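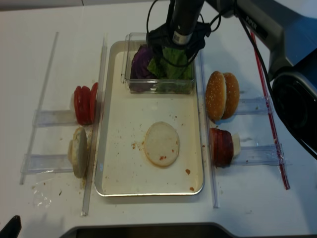 Slide 1: Burger station, tomatoes and bun halves on the left, sesame tops on the right, tray in the middle.

Okay, burgers! Leave this one up while people find seats. Start when the doors close, skip the long hello.

I'm Tibor Bozsik, I do kitchen layout at Pover, and I could talk about where to put a tomato all night (they gave me 12 minutes, so I'll behave).

First thing I love here: everything stands on its edge. Tomato slices, bun halves, the seeded tops, all upright in clear holders. You pick one by the rim and the next one is still standing there waiting for you. Compare that with a flat pile of wet tomato. Ask the room: who has peeled three slices apart with their thumbnails? Wait for hands.

Second, the tray. One piece of bun down, near the center, and the build goes up from there. Point at the crumbs and the sauce spots. I like a tray that shows some work!

Third, the greens. Lettuce and purple cabbage share one clear box at the top of the tray, cabbage on the left. You can see what you've got without lifting a thing. At the Urkgate kitchen we used steel tubs for a whole summer and ran out of lettuce mid-order more times than I'd like to admit on a stage.

(Drink some water. Slow down, you always rush the next bit.)

Urkgate story: we sold 1,156 burgers in June from a counter 70 inches wide. Same menu as before, same people. We moved the buns closer to the tray and the whole line got calmer. I was so happy I called my mother.

Try it at home: sheet pan in the middle, buns and tomato to one side, tops on the other, greens at the back. Then build four in a row and watch where your hands cross.

Next slide: sauces. Have the Vasconcelos bottle ready to hold up, cap ON this time.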